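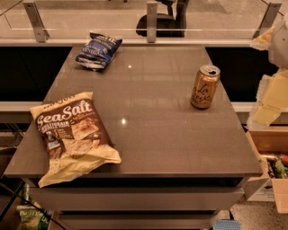
How many starting layouts before we add new objects?

We're collecting teleop episodes for a pick and place policy, one arm, snacks and drinks off a cabinet top and into a carton. We have 900 episodes. The cans are fine in rollouts but the policy keeps closing on the middle of the chip bags and dropping them. Should I collect more of the same or bring in new items? Budget is two more weeks of operator time.

Posted 2021-08-02 by Lowther

Barkico
More of the same won't help much if your operators set the bags down the same way each time. We had this in March. We wrote 80 start layouts on cards, shuffled them, and the operator had to match the card before recording. Include bags crumpled, turned on an angle and hanging over the front edge. Also pick one grasp for bags and make everyone use it. Ours was the top seam. If half your people pinch the middle and half take a corner, the policy learns something in between.

Hold back 13 layouts for testing and don't let anyone record on them.

geda
just get more bags, different colours. worked for us

Wumurance
Check your labels first. We found episodes marked as successes where the bag was only resting on the carton flap. Took two of us an afternoon to go through them, and the drop rate improved after retraining with no new data. I'd do that, then Barkico's cards. Leave new items until the bags are sorted.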